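Oden Studio Room

Overview | Room details | Rates and what's included | House rules | Getting here

The Oden Studio is a single room on the second floor of Tikano House, let by the night or by the week. It suits one person staying for work or study. Guests booking for two should look at the Kioko Double, which is on the same landing and has its own bathroom.

Rates

Weekly rate: 474
Weekly rate with breakfast: 574
Minimum stay: 2 nights
Cancellation: free up to 36 hours before arrival

Rates are per room and include bedding, towels, heating and wifi. Towels are changed twice a week on weekly stays and on request for shorter ones. Breakfast is served on the ground floor from 7 am to 9.30 am. If you leave before 7 am, ask the evening before and a packed breakfast will be left for you in the kitchen fridge.

Prints on the wall
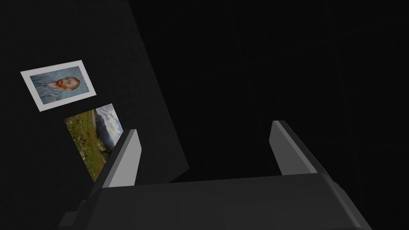 Portrait print, with a wide white border.

Sleeping

The bed is a single. The mattress is medium firm and a mattress topper can be added at no charge. We use cotton bedding throughout the house. If you are allergic to feathers there is nothing to ask for, as all pillows and duvets have a synthetic filling. A second pillow is available from reception.

The room is at the back of the building and faces the courtyard. Deliveries to the restaurant next door come through the courtyard between 6 am and 6.30 am, and light sleepers do hear them. Earplugs are kept at reception. Rooms at the front are quieter early in the morning but get more street noise at night, mostly from the tram stop.

Bathroom and kitchen

The bathroom is across the landing and is shared with one other room. It has a shower over the bath, a heated towel rail and a shaver socket. Hot water is on all day. The lock was replaced in March and now turns the other way from the one on the bedroom door, so try it before you decide it is stuck.

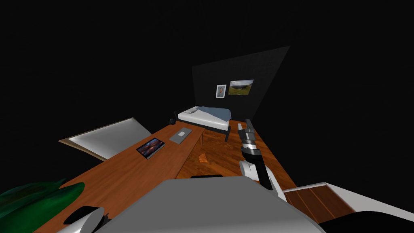 Guests on weekly stays can use the kitchen on the first floor at any time. It has two hobs, an oven, a microwave, a kettle and a full-size fridge with a labelled shelf for each room. Please wash up after use. Tea, coffee and milk are provided. There is a small supermarket on the corner which closes at 10 pm, and a bakery two doors further on which sells out of most things by lunchtime.

Working in the room

Wifi reaches every floor and is fast enough for video calls. The password is on the key card sleeve. Printing can be done at reception for a small charge per page. If you need a quiet place for a longer call, the ground floor lounge is usually free in the afternoon.

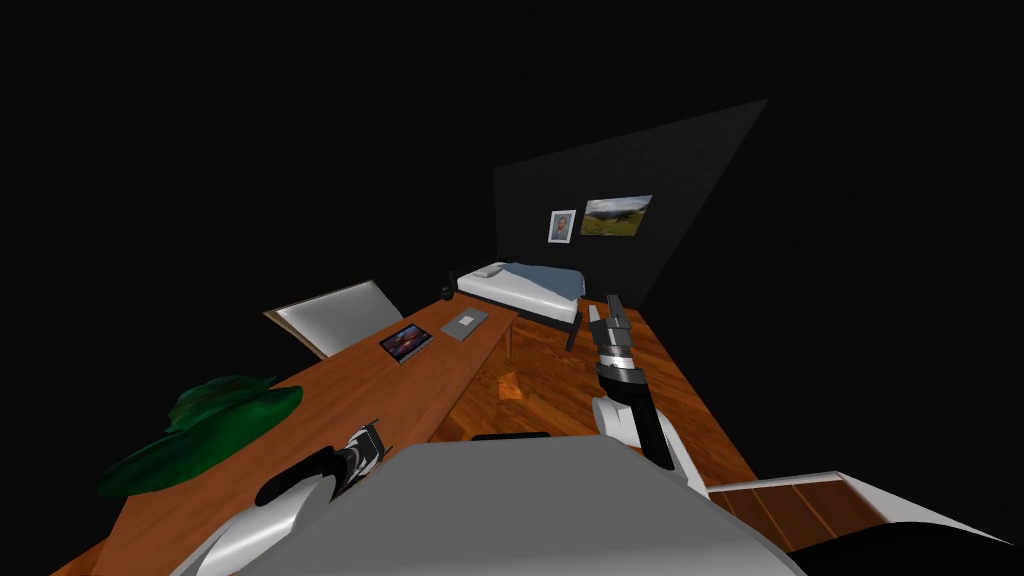
Wooden desk and single bed.

Arrival and departure

Check-in is from 3 pm and check-out is by 11 am. Reception is staffed until 8 pm. After that, use the key safe to the left of the front door; the code is sent by text on the day you arrive. Luggage can be left with us before check-in and after check-out. The luggage cupboard is locked when reception is closed, so anything you need in the evening should be collected before 8 pm.

There is no lift. The stairs to the second floor are steep, with a handrail on one side only. Guests who find stairs difficult should book the Plamito Room on the ground floor, which has a walk-in shower and a wider door.

Getting here

Tikano House is a ten minute walk from the railway station. Leave by the main exit, cross at the lights and follow the tram line uphill. The tram also stops outside and runs every 15 minutes until midnight. We have no parking of our own. The public car park behind the market is the nearest, and reception sells day permits for it at a reduced price.

House rules

No smoking anywhere in the building. Pets are not accepted in the upstairs rooms. Please keep noise down after 10.30 pm. Visitors are welcome in the lounge until then but cannot stay overnight in a single room. Lost keys are charged at the cost of replacement.

Other rooms at Tikano House: Kioko Double, Plamito Room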